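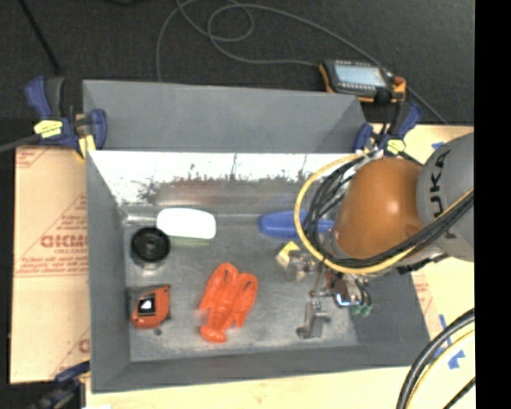
*Figure 1. Tape measure and other small household-type items in a grey metal bin.*

**Progress report to funder: reuse of small household goods, Clikine depot**
September 2020
Prepared by Inès Rolland for Amber Catterall, Brondberg Fund

## 1. Intake

The depot accepted 1053 kg of small goods in the reporting period, against a target of 600 kg. Most of the excess came in during August, when the council's kerbside collection was suspended and residents brought material directly to the gate. Hand tools and kitchenware made up the largest share by weight. Textiles remain outside the scope of the grant and were redirected to the existing contractor.

The intake form was shortened from two pages to one. Donors no longer state the age of an item, as the answers were unreliable and were not used in sorting.

## 2. Sorting and grading

Goods are graded A (resale), B (repair) or C (materials recovery). Grade C fell as a share of intake after the repair bench opened, but the change is partly an effect of the new form and should be read with care. Mixed items with batteries continue to be the slowest category. Each must be opened, the cells removed and taped, and the housing graded separately.

The second set of scales arrived with a calibration fault and was returned. Weights for the first part of the period were taken on the original set only — no correction has been applied.

## 3. Distribution

Over 86 households were supplied through the referral scheme. Resale through the depot shop brought in $1758, all of it credited to the transport line. The proposed second outlet on Gresik Street has not proceeded. The landlord requires a sprinkler upgrade, and the quoted cost exceeds the fit-out allowance.

## 4. Budget

Spending is within the approved total. Transport is over its line owing to the additional August runs; the shelving line is underspent by a similar amount. Approval is sought to move the balance between the two lines.

## 5. Next period

- Replace the returned scales and reweigh a sample of stored grade B stock.
- Obtain a second quote for the Gresik Street works, or withdraw the proposal.
- Revise the battery procedure and retrain sorting staff.
- Supply the fund with grade totals by category in spreadsheet form, as requested.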